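Hirno Park Path -- Walking Inspection Checklist with Comments
Form 1639, Studex Grounds Service

Section A. Path surface

1. Asphalt free of holes and open cracks: OK
Comment: I did not meet any hole deeper than a coin. Please check again after the winter, in February.

2. Edge between asphalt and grass easy to see: OK
Comment: On the tree side the line is straight. Dry litter lies in the grass and should be swept before it moves on the path. 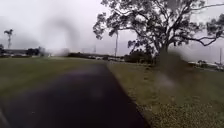 3. Low branches over the walking line: WATCH
Comment: The long thin limbs were marked also in the last inspection. One needs the opinion of the tree cutter from Bermúdez -- I am not qualified to say if it is weak.

Section B. Grass and weeds

4. Grass cut on both sides: PARTLY
Comment: The open lawn is acceptable. At one stretch the weeds are tall and grow until the asphalt. Trim them by 4 weeks from now.

5. Surface not slippery: WATCH
Comment: The asphalt is dark and it is difficult to judge moisture only by eye. Test with the shoe, slowly.

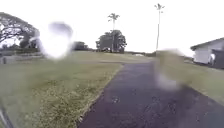

Stastness Path Safety Notes, No. 14

6. View forward at the bend: OK
Comment: A cyclist and a walker can see each other in enough time. Keep the bushes low.

Section C. Verge and crest

7. Loose gravel stays beside the path: WATCH
Comment: There is a narrow strip of gravel and dirt on the right side. Brush it back when it comes on the asphalt.
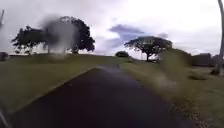

Hirno, 12 October 2025

8. View over the crest: WATCH
Comment: Runners should keep to one side here. I ask again for a small sign before the rise.

Result: path may stay open. Items 3, 4, 5, 7 and 8 to be followed up.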